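Still emptying my own wastebaskets

Skip to content
Home / Archive / About / Complaints

Posted in: Gadgets, Grumbling
Filed from the kitchen table, October

My sister-in-law forwarded me another one. The subject line was "you can retire the vacuum!!" and inside was a write-up of Pirnthorpe, the project that wants to have a humanoid tidying bedrooms before my knees give out. She sends me these because I once said in front of the whole family that I would eat my own dust rag the day a machine picked up after me. I stand by it. I've read every article she has sent, and the rag is still in the bucket.

What I liked about the Pirnthorpe piece, and I don't like much, is that they chose a dull chore. There was no backflip and no dancing. Go to the bedside cabinet, pick up the trash, put it in the wastebasket. My mother had me doing that at four. I cleaned motel rooms for two summers in my twenties, and I'd say a third of the work was that exact move, over and over, with a cart waiting in the hall.

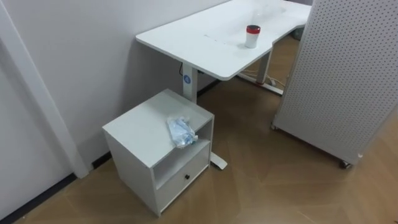
The chore in question: one crumpled bag, one cabinet.

Now, a plastic bag is a mean thing to hand a beginner, and I'll give the engineers credit if they picked it on purpose. A bag has no proper shape. It's mostly air, you can see partway through it, and it's a different object every time you drop it. A person doesn't look at a bag so much as swat at it and close their fingers. You feel it bunch up and you know you've got it. I've never seen a spec sheet that told me how much a robot hand feels, and when the spec sheet goes quiet on something I start to wonder.

Then there's the question of what counts as trash. The desk by that cabinet has a cup with a red lid sitting on it. Is somebody done with that? I couldn't tell you, and I've been a grown woman for a long time. In a real house you lift the cup, feel whether there's anything in it, and yell down the hall. I threw out a guest's retainer once because it was wrapped in a napkin. I still think about that. A machine that can grab things but can't wonder about them is going to throw out a lot of retainers.

I wrote some of this to Piroska Pintér, who used to fix packing machines at the Akier plant and has less patience for this stuff than I do. She wrote back a whole page. Her point was that the shop floor solved the problem years ago by cheating. You bolt the arm down, you bring the part to it in the same spot facing the same way, and you fence off the people. It works great! But a bedroom can't be set up like that unless you want your socks delivered to you in a tray. She also said that the line she looked after stopped 14 times on one bad shift, and that was with identical boxes, and a mechanic standing right there with a radio.
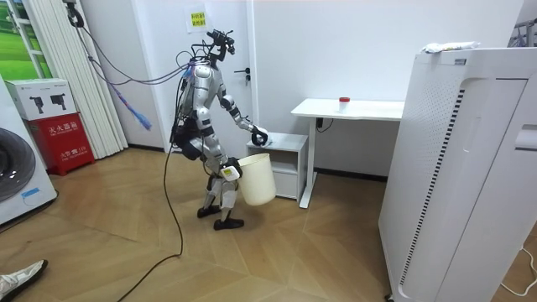
So when a company tells me its machine does chores, I have a few things I want to know. How many tries did it get? Did anybody set the room up beforehand? Who plugged it in, and who was standing by? Hinosano, which makes one of the smaller models my sister-in-law is sweet on, advertises an 88 percent success rate at tidying, and I had to dig through the footnotes to find out that a "success" could include a person stepping in once. By that standard my husband has an 88 percent success rate too.

And there's the money. Athanasiadis will rent you one of theirs for $2,195 a month, delivery extra. I know a woman who does four hours every other week, brings her own supplies, works around the dog, and notices when the faucet is dripping. She would need a very good year to cost me that much.

I'm not saying never. My grandmother didn't believe in the dishwasher until she was 81 and then you couldn't get her away from it. If one of these things can come into my actual house, with the rug that slides and the lamp cord where it shouldn't be, and clear off my actual nightstand without knocking my glasses behind the bed, I'll write it up here and I'll post the picture of me with the rag.

Meanwhile it's trash night and the one upstairs is full.

Comments are open. Please keep it civil about the dishwasher people.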